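Workshop notebook, Tritudton bench
March, started 08:40

Carrying on from the last entry. The Plestano cell has been down to one operator per shift for two weeks now and Grorketeck want a written view on what the second person should be doing before the rota is redrawn. Notes below are mine, comments in the margin welcome.

What the job was before: two people on mixed returns, one picking items out of the tote and placing them, one reading labels and keying the category. They swapped at the break. Neither half was liked much but the swap made it bearable.

What it is now: arm does the pick and place. One person keys exceptions, clears faults and refills. The refill takes very little time. The exceptions take nearly all of it, and they come in bunches, so the operator is either idle or behind. Both operators put this in the shift log separately, in different words.

Simulation side. Ran the cluttered counter set again overnight, 4,000 episodes, same planner settings as the previous run, new object seeds. Purpose is to see which object types end up as exceptions, since each one of those is a person walking over to the cell. Pulled a start state from the set to check spacing between the tray and its neighbours.

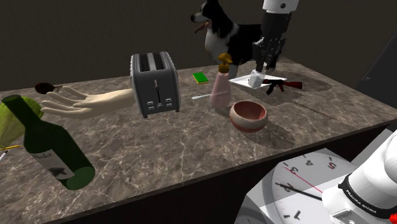

Start state, cluttered counter set. Cube on tray under gripper, mixed objects on worktop.

Cube on the tray is the easy case and I don't expect it to tell us anything. Soft and thin items are where the planner gives up: the sponge deforms in the contact model in a way I don't trust, and the cotton swab is thin enough that a small height error closes the fingers on nothing. The bowl should be graspable at the rim. The tilted bottle depends on approach angle. To be checked against the failure dump, not assumed.

Grasp timeout was set to 6 s for this run. On the real cell a timeout that long means the operator hears the tone well after they could have seen the problem for themselves. Asked for it to be shortened on the floor. Pacheco (the scheduler, for anyone new reading this) reads the same value for its queue estimate, so it has to be changed in both places or the display will show the wrong backlog.

13:15. Failure dump half sorted. The script groups by object class only, which hides the cases where a neighbour blocked the approach. Rewrote it to group by class and by nearest neighbour. Slow, left it running.

Point for the write-up: the exception screen gives a code and a bin number. Under the old arrangement the person keying had already handled or at least seen the item. Now they meet it cold, with a code, and have to go and look anyway. A still from the wrist camera on the exception screen would save the walk in some cases. Small job on our side — the stream is already there.

Second point: fault clearing is counted as downtime against the shift. It used to be counted as handling. Same work, worse number on the board. This needs fixing in the report before anyone compares old and new figures.

To do
Finish regrouped failure dump
Timeout, cell and Pacheco together
Mock up exception screen with still
Ask Plestano for the shift logs in full, not the summary
Check sponge stiffness value, source unknown

16:50. Script still going. Leaving the bench machine on, please don't log it out.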